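Culture > Screen & Stage > Features
Last updated: February 11, 2026

The Second Life of the Television Variety Hour

When the network Devo announced that it would bring back The Whitcombe Hour, the reaction within the entertainment business was polite and somewhat puzzled. The program had been off the air for 20 years. Its original audience had grown older, its theater had been sold, and the format itself, a mixture of songs, sketches and short interviews, was widely regarded as a matter for archives and anniversary specials.

The first new season has now ended, and a second has been ordered. The network has not released complete viewing figures, but it has confirmed that the final episode was the most watched entertainment broadcast on its schedule since July. Several of the musical numbers have gone on to circulate widely online, in most cases detached from the program that produced them.

That separation is central to how the revived show is made. The original was built to be watched from beginning to end, with the best-known guest held back until the last segment. The new version is planned in pieces. Each performance is rehearsed, lit and recorded so that it can stand alone as a clip of a few minutes, and the full hour is assembled afterward. Viewers who watch the broadcast see a continuous evening of entertainment. Those who follow it on their phones may never learn the name of the host segment that came before.

Critics have been divided on the result. The most common complaint is that the hour lacks a center, and that a comic sketch placed between two ballads can feel like an interruption. Supporters answer that the old program was uneven as well, and that memory has been kind to it. Both positions have some merit. A viewing of the early episodes held in the network library shows long stretches of filler, including a weekly quiz with the studio band that was dropped without notice in the third year. 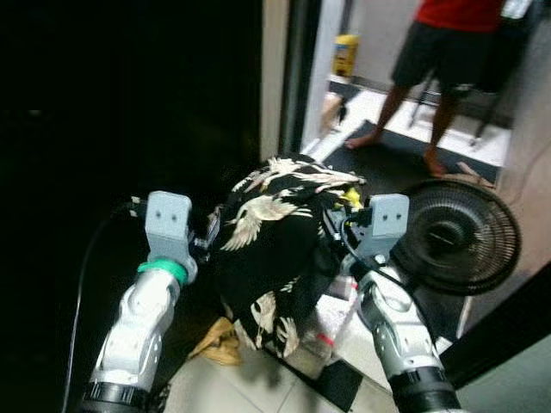 The choice of venue has attracted less argument. Production moved to the Lomon, a former concert hall with 637 seats, after the network found that its own studios could not hold a full orchestra and an audience at the same time. The hall is small by the standards of modern television. Performers stand close to the front row, and a missed cue or a forgotten lyric is noticed at once. The producers elected early on to leave such moments in the broadcast wherever possible, and one of the most shared clips of the season shows a singer stopping, laughing and asking the orchestra to begin again.

Tickets are distributed free of charge through a monthly drawing. Demand was modest for the first recordings and rose sharply once the clips began to travel. By the end of the season, the network reported more than 20 requests for each available seat. It has declined to introduce paid admission, on the grounds that a paying audience behaves differently from an invited one and expects a different kind of evening.

Music remains the strongest part of the program. The production company Cladus, which handles bookings, has favored artists who are willing to perform with the house orchestra instead of a recorded track. This has limited the list of available names – a number of popular acts do not tour with arrangements that can be adapted in a week – but it has given the show a recognizable sound. Established stars have appeared beside singers with one or two releases to their credit, and the billing has been kept equal.

The sketches are less secure. Comedy written for a general audience is difficult to sustain, and the writing staff was replaced in part midway through the season. Later episodes were noticeably tighter, with shorter scenes and fewer references to other television programs. The network has said that the second season will include a larger permanent cast, which should reduce its dependence on guests who have had only a day to learn their lines.

Whether other broadcasters will follow is uncertain. Variety is expensive, and the income from online clips is shared among performers, songwriters and platforms before it reaches the network. Two competing projects are understood to be in development, although neither has been given a place on a schedule. Recording of the new season of The Whitcombe Hour is due to begin in July, again at the Lomon, with the orchestra enlarged and the running time unchanged.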